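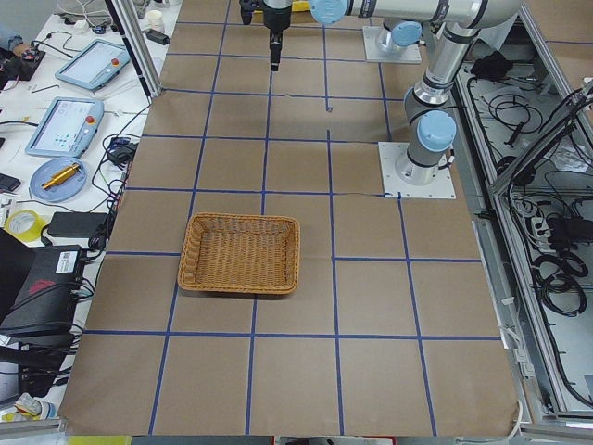

## Table coordinates move into the planner

The planner release that went to all cells on 1st March changes how target positions are written, stored and checked. If you run tasks on the two-arm table, or if you maintain any script that calls the planner directly, please read this item through before your next session. Most of the changes are small, but two of them will stop old task files from loading.

### What changed

Until now, every task file carried its own positions as raw numbers in the base frame of one arm or the other. That worked when there was a single arm. With two arms on the same table it has caused a steady trickle of mistakes, nearly all of them the same one: a position recorded for one arm gets sent to the other, the planner finds a perfectly valid path to it, and the gripper ends up somewhere over the wrong part of the paper.

The new release has one shared table frame. Its origin is the near left corner of the taped grid, x runs along the near edge and y runs toward the far end. Both arm bases are defined relative to that frame in a single file, `table.yaml`, and the planner does the conversion. Task files no longer need to know which arm will run them.

You can give a target in either of two ways:

- as a point in the table frame, in millimeters
- as a cell name plus an optional offset from the center of that cell

The cell names come from the blue tape grid. Columns are letters starting from the left, rows are numbers starting from the near edge. So a basket placed in the left part of the table might be `B3`, and a drop point a little toward the far side of it would be `B3 + (0, 40)`. The software treats the cells as ideal squares. The tape is only there for people, and it wanders in places, most clearly near the middle where a strip bends at a mounting plate. Don't measure from the tape. If you need a position to better than a couple of centimeters, use the table frame and touch off with the gripper.

### Basket placement

The pick-and-drop tasks all assumed that the wicker basket sat in exactly the same place every time. In practice it gets put down by hand and it tends to overlap the lines a bit. Perception now finds the basket at the start of each run and reports the center and the rotation of the rim. The planner uses those values for the drop point and for the keep-out zone around the basket.

The detector was the slow part of this work. Tan wicker on brown kraft paper is a poor match for anything that relies on color, and the creases in the paper produce edges that look a lot like a rim from above. The first version, which fitted a rectangle to the strongest edges, locked onto a wrinkle often enough to be useless. The version in the release uses the depth image first, takes everything that stands above the table plane by more than a set height, and only then fits the rectangle. Color is used as a tie-break and can be switched off.

We ran it against 593 recorded starts, taken over several weeks with the blinds both open and closed. It found the basket in all but 14 of them. In most of those 14 the gripper had been left parked low over the basket and was blocking the fixed camera. The start routine now moves both arms to their high park position before it takes the first image, and if no basket is found it stops and asks. It does not fall back on the last known position. A few people asked for that as an option and we decided against it.

Objects already inside the basket do not affect the result as long as the rim is visible. A cloth hanging over the side does.

### Two arms, one grid

Cell reservations are the other large piece. Before a motion starts, the planner works out every cell that the arm and gripper will pass over below a height of 500 mm, and reserves them. The second arm can plan around reserved cells or wait for them. When the first arm leaves a cell, that cell is released right away, so the second arm does not have to wait for the whole motion to finish.

This is a coarse method. It wastes some space, and there are layouts where both arms could work side by side but one will sit and wait. We tried the finer version, with swept volumes checked against each other along the full path, and kept it as an offline check. It runs well enough on a workstation. On the cell controller it added a pause before each move that people noticed and disliked, and it did not find any conflict that the cell reservations had missed.

Waiting is limited to 1,000 control cycles. After that the waiting arm reports a timeout and the task pauses. If you see timeouts on a task that used to run fine, look at the order of the steps first. The usual cause is that both arms have been given drop points in neighboring cells and are taking turns blocking each other. Swapping two steps generally clears it.

One known gap: the upper links are not included in the reservation, only the parts of the arm below the height limit. Link-to-link collisions are still handled by the older check, which has not changed. Keep it enabled. There is a flag to disable it for simulation and that flag is now ignored when the planner is connected to real hardware.

### Pendants and remote mode

Each arm is still tied to its own teach pendant, and both have to be in remote mode before the planner will connect. The old behavior was to connect to whichever arm was ready and report the other as missing, which led to two-arm tasks starting with one arm. The planner now refuses to start a two-arm task until both answer.

The emergency stop circuit is separate from all of this and nothing in the release touches it. Stopping one arm from its pendant will cause the planner to pause the other, but that pause is a software pause and should not be relied on for safety. If you need both arms to stop, press a stop button and confirm that both have stopped before reaching in.

After a stop, the planner throws away all reservations and plans again from the current joint positions. It used to try to resume the old path. On restart you will see a short list of the steps it intends to run, and you have to confirm it.

### Updating your task files

Old task files will not load. The converter handles the simple ones:

```
plan-convert --table table.yaml --arm right my_task.yaml
```

You need to tell it which arm the file was recorded for, as the old format did not store that. The converter writes a new file next to the old one and leaves the original alone. It prints a warning for each position that lands outside the taped grid. Some of those will be fine (a park position, for example), but look at every one. If a whole file comes out with most of its points off the paper, you have probably given the wrong arm.

Two things are not converted:

1. Positions computed inside a script. Search for calls to `move_base` and replace them with `move_table`. The arguments are in the same order but the units have changed from meters to millimeters, and the old call has been removed so that it fails loudly.
2. Fixed basket positions. Delete them and use `find_basket()` in their place. A file that defines a fixed basket position will be rejected with an error that names the line.

The Kekeo task set and the Vindholm sorting tasks have been converted and checked on the table. The Valente tasks have been converted but only run in simulation so far, so go through them at reduced speed the first time. The Gorkberg set depends on the old force-guided insertion step and stays on the previous release for now. Both releases are installed side by side on the controller and you can choose between them with `plan-use`.

### Calibration

The shared frame is only as good as the base positions in `table.yaml`. There is a new command, `plan-check-frame`, that sends each arm in turn to the same set of points on the grid and compares what the fixed camera sees with what the arm reports. Clear the table before running it, including the basket. It takes a few minutes and writes a short report.

Run it after anything that could have shifted a base plate or the camera, and after the paper is replaced. Changing the paper does not move the frame, but people lean on things while they are smoothing it down, and the camera mount in particular has been knocked before. If the report shows a difference of more than 3 mm at any point, don't edit `table.yaml` by hand. Run the full calibration, and commit the new file with a note saying what was moved.

### Coming next

The next release is planned for July. The main item is support for more than one container on the table, each with its own name, found in the same first image. After that comes a proper display of reservations. At present you can get them as text with `plan-status`, which prints the grid with a letter for each arm. It is readable, but it scrolls by quickly, and several people have asked for something that can stay open in a corner of the screen.

Bug reports go in the planner tracker as before. Attach the log and the task file, and note which arm was waiting when it happened.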